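HOSP 235: Small Kitchen Practice
Handout 4: Laying out a work surface
Instructor: Marina Alexiou
Room 301, Orkthorpe building

Read this before the July practical. Chapter 2 of the course reader covers the same material with floor plans.

A work surface has three zones: holding, plating and heat. Holding is where food waits before anyone does anything to it. Plating is where portions are put together. Heat is the oven, hot plate or kettle, plus the clear space next to it.

Most of the trouble in last term's practicals came from mixing the first two. Packaged goods ended up in the plating zone and stayed there, and people worked around them. Decide where packages go before you take out any plates. 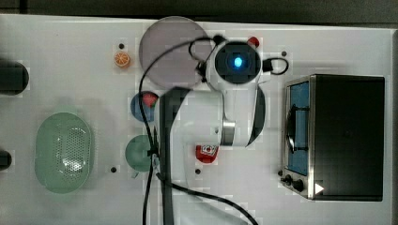

Plates of different colors are useful when several foods are out at once. With a green plate, a blue plate and a larger one on the same table, you can assign a color to each kind of food and write it on your layout sheet. Keep the assignment for the whole session. Small items such as a strawberry or an orange slice should have a place on the sheet too. They are the ones that get left on the bare table.

A perforated basket is for holding. It suits whole produce and wrapped items. Do not plate from it directly.

Toaster ovens go at one side of the surface with the door facing the person using it. Leave room for the door to open fully and for a tray to be set down. Nothing in the holding zone should be within 30 centimeters of the oven. Henrik Engelhardt's section uses a wider gap; follow the number here for this course.

Exercise

Draw your own kitchen table or counter from above. Mark the three zones. Put in every plate, basket and appliance you would use to serve a cold fruit dish and one warm item. Then draw it again with the oven on the opposite side and note what else had to move.

One page, both drawings on the same side. Hand it in to Fotini Zacharopoulos at the start of the practical.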